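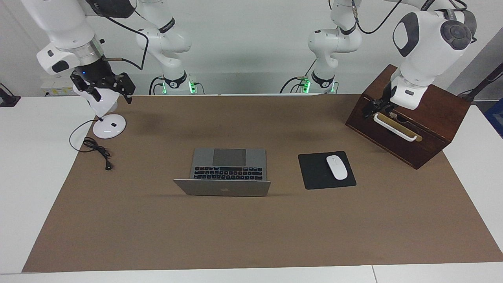 Teaching two arms to tidy a desk

Rezaul Seneviratne has 9 minutes before his next run and he's eating a sandwich. So we talk fast.

He looks after data collection for Stustoso, a small project at Urkska that wants a pair of robot arms to learn desk jobs from examples. Laptop, mouse, lamp, a wooden box. Boring on purpose? "No, hard on purpose," he says. "A lamp cable never lies the same way. You can't write a rule for a cable."

What he does instead is collect goes at a job. A person steers the arms, the computer records the lot, start to finish. The target is 600 good ones by the end of June. Good is the word they argue over.

"Thilini throws out more than I do," he says. Thilini Kanagaratnam checks every recording, usually the morning after. Her view, shouted across from the next desk: "If you hesitate, it learns to hesitate. I had one where he hovered over the box for ages. Bin."

And yet they keep some of the messy ones. Missed grasps, a second try. Why? Kanagaratnam comes over for this bit. "Because it will miss too. If all it's ever seen is perfect, it has no idea what to do next. So a miss and a recovery stays in. A miss and a sulk goes."

The box is the current headache — slanted top, opening at the front, and a bar handle right by the spot where the gripper goes in. Seneviratne turns it a bit between runs so the arms don't just learn one angle. "Same with the mouse pad. I leave it crooked. People tidy it when they walk past and I have to go and un-tidy it."

The brown paper over the table? He likes how things show up on it, he says, and he's in no rush to change it. It creases. He leaves the creases.

Does steering get easier? "Your hands get it after 3 days or so. Your neck dosen't." They swap over after each batch now, which was her idea.

Next is a second table, code name Grarnmont, with diferent lamps and a different box, to see how much carries over. He won't guess. Kanagaratnam will: "Less than he hopes."

Sandwich gone. He's already back at the controls.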